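Wesitz bedroom becomes a classroom for household robots

Most of us learned to make a bed and tidy a nightstand by watching somebody older do it, more or less patiently, and that is very much the idea behind a project that has settled into Wesitz this spring. The team at Revwood has furnished a bedroom, plants and pillow and all, where robots are shown small chores by people working them by remote control.
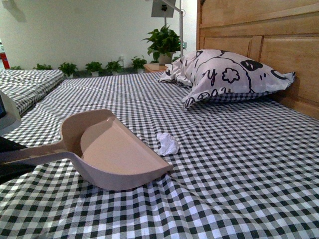 Dustpan and crumpled tissue on the gingham sheet, with part of the robot at left.

The project is called Skarix, and it began in August with little more than a borrowed desk and a great deal of goodwill. By May 2019 the operators had recorded nearly 800 demonstrations, and 122 of those deal with nothing but the dustpan and brush. It sounds like a lot of sweeping, and it is! Each run is saved together with the movements of the operator's hands, so that the robot can later try the same job on its own.

Operators work in pairs and change places after 4 runs, partly to rest their wrists and partly so the robot doesn't pick up just one person's habits. Everybody has their own way of going about it, it seems – some come at a chore slowly from the side, others go straight for the handle and sort out the angle afterward.
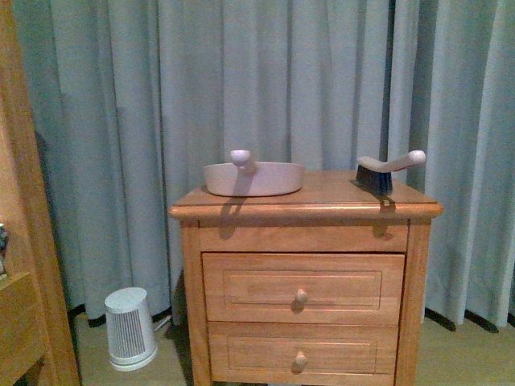 Picking up a tool is a lesson in itself, and the team is happy to spend a whole morning on it. A curved handle is easy for a person and surprisingly awkward when you are steering from a chair, and newcomers usually need 2 sessions before they stop overshooting. The Ó Flaithearta fund, which is paying for the equipment, has agreed to keep the room going through the summer.

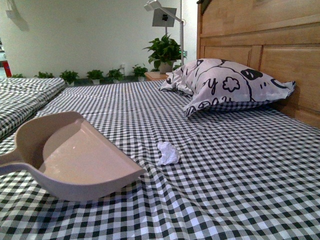
Soft surfaces are next on the list, as a sheet shifts and bunches in ways a tabletop never does, and the operators would like many more runs on fabric before they move along to the kitchen. Neighbors who would like to try the controls for themselves – no experience needed, and beginners are very welcome – can leave their names at the Revwood front desk.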